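Ticket: Tee time bookings missing from trip confirmation emails
Opened by: Vlastimil Halás, Kernmont Golf Travel
Product: Velent Trip Planner
Priority: Normal
Status: Resolved

Description
We sell a golf package in Gosau with 2 rounds and a hotel stay. Since the December update, the confirmation email lists the hotel and the airport transfer but leaves out the second round. The booking itself is fine. The course has both tee times on its sheet and the customer is charged the right amount. It affects 7 bookings so far, all for groups.

Steps to reproduce
Open any Gosau package. Add a group of more than four players. Pick a tee time for each round. Send the confirmation to yourself.

Reply from support, 9:40 a.m.
Thank you for the report. Please tell us whether the second round is played on the same course as the first, and whether you use the standard email template or your own.

Reply from Vlastimil Halás, 10:15 a.m.
Same course, both 18 holes. We use our own template. It was set up by Bartoš, our previous web contractor, and has not been edited since spring.

Reply from support, 1:30 p.m.
We can reproduce it. Your template groups tee times by course name and prints one line per course. Before the update, each round had its own label, so both were printed. Now the label is blank for groups that are split into several flights, and the two rounds are merged into one line.

Workaround: in Settings, Email, Templates, change the grouping field from Course to Round ID. Save, then clear the template cache. Wait 30 minutes before sending a test.

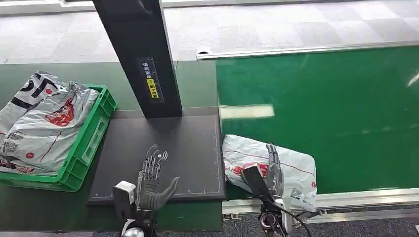
Reply from Vlastimil Halás, 2:50 p.m.
Changed the field and cleared the cache. The test email shows both rounds with the correct times. Player names are in the wrong order on the second one, but we can live with that. Do I need to resend the old confirmations by hand?

Reply from support, 3:20 p.m.
Yes. Open each booking and choose Resend. The customer is not charged again. The name order is a known issue and has its own ticket, which we have linked to your account.

Closed by customer, 4:05 p.m.
All 7 resent.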